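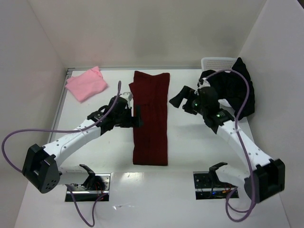
Folding bench inspection - garment sorting, Brenoren site
Bench 4, April round
Inspected by: Rory Cairns
Start: 13:30

Result key: P = pass, A = pass with action, F = fail, N = not checked this round.

1. Work surface

1.1 Tabletop clean, no residue or staining that could transfer to pale fabric. P
1.2 Tabletop free of chips, splinters and raised fixings. P
Comment: checked by hand and then with a scrap of fine knit drawn across the full width. No snags.
1.3 Metal edge strip, left side, secure along its length. A
Comment: the strip is sound but can be lifted slightly by a fingernail at the front end. Refix before the next round. Do not use tape - it collects lint and has to be scraped off.
1.4 Walls wiped down, corners free of lint. P
1.5 Lighting even across the surface. P
Comment: slight shading high on the side walls. Acceptable, as no folding is done there.

2. Garments on the bench

2.1 Pale and dark items kept apart. A
Comment: the pink cloth is at the back left and the dark red garment is in the centre. They are not touching, but a wider gap is preferred where the red has not been tested for dye transfer. Rub test to be done with a damp white cloth and the result entered on the Porkska card.
2.2 Folded items lie flat and square. A
Comment: the red garment is folded lengthwise and acceptable for width, but the top edge is bunched. The pink cloth is crumpled along its top edge and lies at an angle. Both to be refolded before stacking.
2.3 Pins, tags and loose threads removed. P
2.4 Pockets checked and emptied. N

3. Basket

3.1 Basket stands fully on the table. P
3.2 Rim and perforations free of cracks and sharp moulding. N
Comment: could not be checked properly with the black garment over the rim. Empty the basket first next time.
3.3 Contents below rim level. F
Comment: black garment heaped above the rim and hanging down towards the tabletop. A hanging fold can drag the next item along with it. Repeat of the finding on sheet 141. Limit the fill or fit the deeper De Graaf basket.

4. Surrounding area

4.1 Floor clear and dry in front of the bench. P
4.2 Brarkov lint roller stocked, spare sheets in drawer. P
4.3 Previous actions closed. F
Comment: see 3.3.

Actions to be closed before the bench is next signed off. Items marked N carry over to the next round.

R. Cairns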